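Workshop Layout > Benches and Storage
Topic: Yellow shelf unit for tray work, what goes on which level?

ludmont_bench
Posts: 314
I've been going over the layout at our Ludmont unit and would like some opinions before I fix anything down. The main piece is a yellow shelving unit with a flat board on top. The black moulded trays go up there and the small parts go on the level underneath, a hand's depth back from the front edge. Behind it is a dark steel rack with perforated uprights.

I lay the trays side by side with the rounded ends pointing away, so the lip is nearest to whoever is picking up. 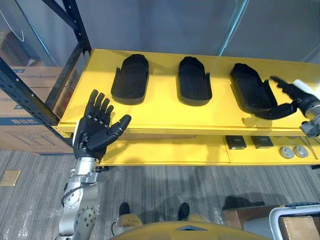 The height is fine for me and slightly too low for the taller people on the late shift. My question is whether to keep the small parts underneath or bring them up to the top board as well. The run I'm planning for September is 698 pieces, so a few seconds on each one matters.

Gorkora
Posts: 659
Keep them underneath. If you put small parts on the same board as the trays you will knock them off with your sleeve. We had both on one level for a whole summer and spent half of it on the floor with a torch.

ocampo_stores
I disagree with Gorkora. Reaching under a board all day is bad for the wrist, and you can't see what's at the back. Put everything on top and fit a low edge along the front.

ludmont_bench
There isn't the depth for both. The bigger black shells take up a lot of room when you tip them up to check the inside. I could move the cardboard and clear plastic somewhere else, but then it's a walk every time.
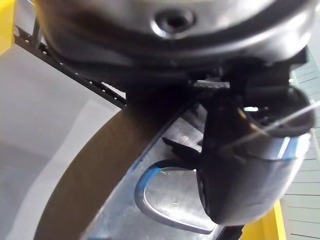
Tharun Naidu
Do you need the cardboard within reach at all? I'd cut it to size in one go at the start of the shift and keep a short stack at the end of the unit. Clear plastic is different. It scratches when you slide it about, so store it upright with something soft between the pieces.

ludmont_bench
Fair point about cutting it first. Upright might work if I can find a rack narrow enough. The one I looked at from Brarnivon was too wide by the thickness of the trim, which was annoying.

ocampo_stores
Take the trim off then.

ludmont_bench
It's on there in layers and I'd rather leave it. I've settled on the lower shelf for the small bits anyway. The round grey discs go in two staggered rows and the square blocks sit in pairs nearer the front. Put out like that, you notice a gap straight away. Boxes go on the metal cart alongside. The larger shells stay off the shelf until they've been looked at.

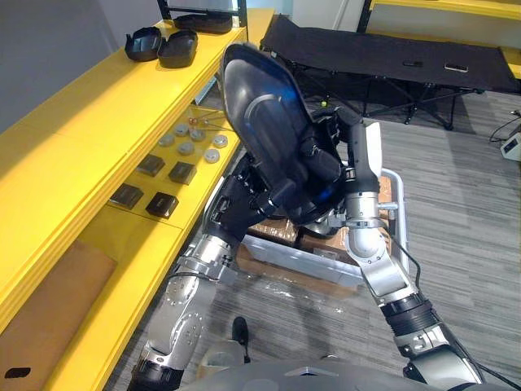

Marking the positions

Gorkora
Posts: 660
Next job is outlines. Use thin tape, not paint, for the first month. You will change your mind at least twice. Black tape shows up well on yellow.

ocampo_stores
Black tape under a black tray is no use when you're trying to see if the tray is square to it. Use white.

Gorkora
Posts: 661
The tape goes outside the tray, so you see yellow between the two. We've done it that way on 200 positions – no complaints.

ludmont_bench
I'll try a short strip of each. The top board is quite shiny, so glare might decide it for me.
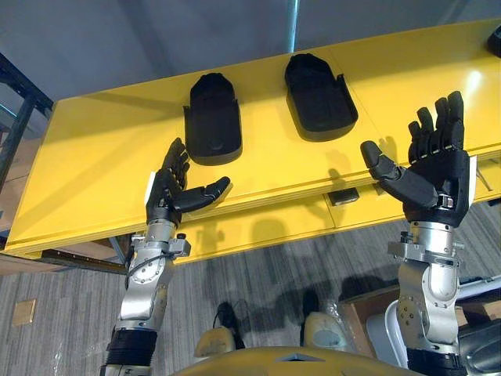

Tharun Naidu
How are you cleaning the board before the tape goes on?

ludmont_bench
Washing-up liquid and warm water, then a dry cloth, and I leave it overnight. Spirit wipes took the shine off a test piece, so I've stopped using them.

ocampo_stores
Same here with the wipes. I still think the small parts should be on top.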